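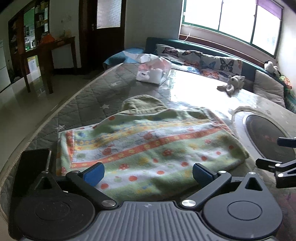

窗边的房间，光线明亮

2021年11月12日，星期五
发信人：锈钉
主题：Re: 《Ziltetik》巡林人斗篷，肩扣和垂感的问题

各位好！

看到上一封信里问肩扣往下坠，我立刻就坐下来回了（本来是要去给靴套打蜡的，算了，靴套可以等）。这件斗篷我前后做过两遍，第一遍彻底失败，第二遍穿去了Stullville的秋季聚会，到现在还舍不得收进箱子。先把原信引在下面，再逐段说。

> 大家好，我在做《Ziltetik》里巡林人的那件灰绿斗篷，面料是羊毛混纺，已经裁好了。
> 现在的麻烦是肩扣：我买的是Plorik那副铸锌合金的，花纹非常接近剧里的样子，
> 可是一别上去，左肩的布就被拽出一个尖角，走几步领口就歪到脖子后面。
> 我试过在里面加一层粘合衬，变硬了，但尖角还在。
> 另外斗篷后摆总是往两腿中间夹，剧里明明是散开的。
> 有没有人遇到过？是不是只能换塑料扣子？

千万别换！Plorik那副扣子是我见过花纹最好看的，尤其是边上那圈绳纹，连断口的位置都做出来了。塑料的我也买过，上了漆远看还行，一走动就轻飘飘地晃，味道全没了。重一点是优点，只要让重量别落在斗篷的布上。

我的做法是在斗篷里面藏一副“背带”。用宽的棉织带（我用的是4厘米宽，再窄会勒），从左肩扣的背面出发，斜着过后背，到右侧腋下，再绕回胸前，接到右肩扣的背面。扣子的底座直接缝在织带上，布只是夹在中间。这样拽住扣子的是你的身体，布一点力都不吃，尖角马上就没了。织带颜色挑和里衣接近的，从正面完全看不出来。

缝底座的时候要用蜡线，普通线磨几个小时就断，我第一遍就是这样在聚会门口掉了一只扣子，蹲在地上找了半天。Plorik的底座背后有四个小孔，孔边有点毛刺，先拿圆锉修一下再缝。锉完擦干净，金属粉沾到羊毛上很难弄掉。

粘合衬建议拆掉。羊毛混纺加了衬就像纸板，肩膀那一块会自己撑起来，剧里那种软软搭下去的感觉就出不来了。拆的时候垫一块湿布，熨斗调中温，一小块一小块地揭，别心急。留下来的胶印用牙刷蘸温水慢慢刷，刷完反面朝上晾。如果实在刷不干净，就在里面盖一层薄棉布当里子，反正那个位置观众看不到。

再说后摆。这个我太有体会了！夹腿的原因多半是裁片形状，我第一遍用的是长方形抽褶，站着好看，一走就全贴上来。第二遍改成半圆，后中再插一片三角，立刻就散开了。您已经裁好了也没关系，后中剪开一道，从下摆往上到膝盖窝的高度，插一片同料的三角布进去，接缝压在褶子里，不凑近看不出来。布料不够的话，Polák布行现在还有同一批灰绿色，我10月去的时候架子上还有整卷的，色号写在卷芯上，记得让店员剪一小条带到门口的日光下对一对，店里的灯偏黄。

下摆还可以加配重。有人用链子，有人用铅坠，我用的是窗帘店卖的铅绳，整圈加起来最多600克，再重就会把领口往后拉，前面等于白做。铅绳外面有布套，两头一定要包好再缝进卷边里。洗之前要拆出来，所以我那道卷边是每隔12厘米留一个暗口，用按扣合上，很方便。

还有做旧，原信里没问，但我忍不住要讲，这是整件斗篷里最好玩的一步！剧里巡林人的下摆是一层一层脏上去的：最底下是干泥的浅褐色，往上是偏绿的草渍，再往上只有一点点灰。我是用稀释的织物颜料，拿海绵从下往上拍，每拍一层就挂起来等干透，再去看一遍第一季巡林人过河那段。颜料宁可淡，淡了可以加。领口内侧和右手常常撩斗篷的那条边也要磨一磨，砂纸用细的，顺着一个方向走。左边别磨得一样，那个角色是右手拿杖，左右的旧法差很多。

我第二件从拆第一件算起一共做了8个晚上，大半时间花在下摆和等颜料干上。如果赶时间，先做背带和后中那片三角，这两样做完穿上身已经完全不同了，做旧可以放到后面慢慢来。

背带的纸样我画在方格纸上，有点乱，谁要的话回信说一声，我誊一份干净的发到列表里。裁之前请先量一下自己从肩点斜到对侧腋下的长度，要穿着里衣和护胸量，我当时只穿了T恤，结果短了一截，后来在背后接了一段才扣上。

另外想问问大家，有没有人做过巡林人的那条编绳腰带？我数不清它到底是几股的，每次暂停画面都糊，换了高清版也一样。如果有谁在Stullville的展柜前看过那条复制品，拜托讲讲收尾的结是怎么打的，我手上麻绳都泡好了！

祝大家缝得顺手
锈钉

分类：服装与配件 ＞ 斗篷、披风 ＞ 制作讨论

近期主题
Plorik肩扣的镀层用醋做旧，效果如何
Ziltetik第二季护腕：皮料厚度求建议
Stullville聚会换物清单（更新）
Polák布行的羊毛混纺会不会缩水
靴套打蜡之后发白怎么办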